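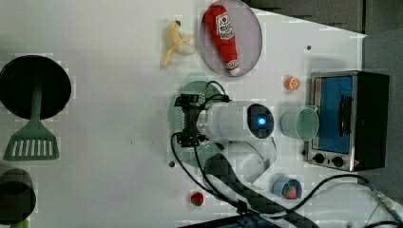 Lachlan Baxter

How to clean and re-oil a white tabletop finish

A white tabletop shows wear sooner than a dark one. Gray rub marks, sauce stains and fine scratches all sit in the top coat, and most can be removed without refinishing. The procedure applies to painted or lacquered wood. Do not use it on stone or bare metal.

What you need

Dish soap, two lint-free cloths, a soft eraser pad, baking soda, 1,000 grit wet sandpaper, 400 grit sandpaper for damaged spots only, and a clear maintenance oil rated for use over lacquer. I use Sella on lacquer and Fetano on older paint. Check the label for yellowing; many oils turn amber on white.

Step 1. Clear and wash

Take everything off the table. Mix a teaspoon of soap into a quart of warm water. Wash with a damp cloth, working along the length of the top, then wipe with plain water and dry at once. Standing water gets under the coat at the edges.

Step 2. Remove marks

Gray streaks from the undersides of pots and pans are usually metal left on the surface. Rub lightly with the eraser pad, dampened. For tomato or berry stains, make a paste of baking soda and water, leave it on for 11 minutes and wipe off. Repeat once. If color remains, it has passed through the coat and will need paint.
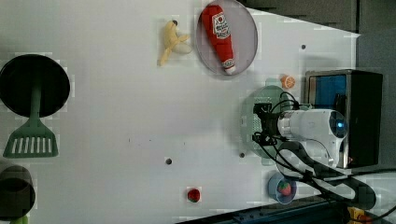 Step 3. Level the scratches

If a fingernail does not catch in the scratch, go straight to 1,000 grit, used wet with a drop of soap. If it does catch, start with 400 and keep to the scratch itself. Stop when the water turns milky and check the depth. On the Warnell tables the top coat is thin at the corners, so stay two inches in.

Step 4. Oil

Wipe off all dust. Apply about a tablespoon of oil per square yard and spread it until the surface has an even sheen. Buff off the excess after ten minutes. Lay oily cloths flat outdoors to dry before disposal; bundled cloths can ignite.

Curing

Keep the room below 50 percent humidity for a day. Light use is fine after that. Leave hot pans off the surface for a week, and use a trivet after that.

Revised 2020-08-06: corrected the grit for step 3.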